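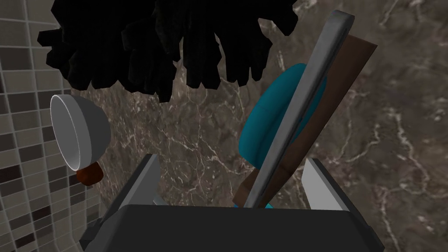 Why not just let the robot practice on its own until it gets there? The question came from the back row last September, unnamed, and it earns a better answer than the one I gave, which was that we would all have graduated by then.

Week 3 handout: teaching by hand and teaching by remote

Read before the lab. The lab will not wait for you.

A demonstration is a recording of a person doing the task through the robot's own body. You get joint positions, gripper opening, the wrist view and time stamps. You do not get what the person was thinking, and that is frequently the part you wanted.

Hand guiding. You hold the arm and push it through the motion. Beginners like it, and the contact forces reach your own wrists. The drawback is that you are standing in the workspace, so the side camera records a fine study of your elbow.

Remote control. You drive the gripper from a controller and watch through its wrist camera. In the simulator this is the only choice, as you can't lean on a rendered arm. Depth is the usual trouble. A slim tablet tilted edge-on in front of a wooden board gives you very little to judge distance by, and the fingers themselves take up part of the view. Go slowly near contact – slower than feels dignified.

The Dromness set

We use the Dromness household set, which holds 2249 demonstrations, all driven by remote in simulation. Of these, 347 are marked "poor" by the people who made them. Keep them in for exercise A and take them out for exercise B. Most of you will find B works better. A few will find it doesn't, and those write-ups are more fun to grade.

Pauses: an operator who stops to think teaches the robot to stop. It will not teach it to think. Trim long pauses, but leave the short ones before a grasp, where the operator is lining up.

For the lab

Each pair records 60 demonstrations on the Heltlow controller. Swap drivers halfway. The Trendport gloves are still being repaired – please stop asking.

Reading: Jireš course notes, the chapter on drift. Skip the proof if you must, but read the paragraph after it.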